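## Robot club: what the cutlery project has and hasn't shown

The club's fall project wraps up this week, and members have been asking whether it worked. The short version is that we don't know yet, and I'd be wary of anyone who tells you otherwise.

For those who skipped the last few meetings: the plan was to teach an arm to sort kitchen utensils by having students do the job themselves with hand-held grippers, then training on the recordings. Primo Longo pitched it in May as a project that could be done "in a few weekends." It took the whole fall. The team logged 2,684 recordings, and after Senga Skinner went through them and threw out the bad ones, 1,600 were left. Primo thinks she was too strict. I've watched a sample of the rejects and I think she let a few go that she shouldn't have.

My main doubt is about what the arm is supposed to learn from all this. A student who picks up a fork already knows it's a fork, knows which end is heavy, and shifts their grip without thinking when it slides. The recording keeps the motion and the view from the gripper. Whether that's enough is exactly the question, and the write-up for the Drenico student showcase treats it as settled. The draft says the system "handles everyday clutter." It has been tested on four layouts, all of them set up by the same four people who made the recordings -- hardly a surprise exam.

Chopsticks are still a sore point. So is anything thin lying across something else. Primo's answer is more recordings, which has been his answer since the start. Senga would like to see the current set used properly first, with some layouts held back that the model has never been trained on. I'm with her on this one, and so was most of the room when it came up.

To be fair, the work itself has been careful. The students kept decent notes, and newcomers picked up the grippers quickly. As a way to learn how tedious data can be, I'd recommend it to anybody. I just don't want us printing a success rate on a poster before someone from outside the team has laid out the spoons.

The Vitholm group has offered to do that in the new year. Comments on the showcase draft go to Senga, and please read the results section before you send any.

-- December 31, 2019

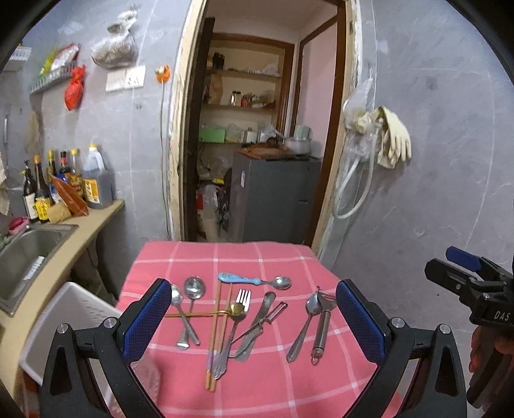
*Utensils laid out on the checkered cloth, between the fingers of one of the grippers.*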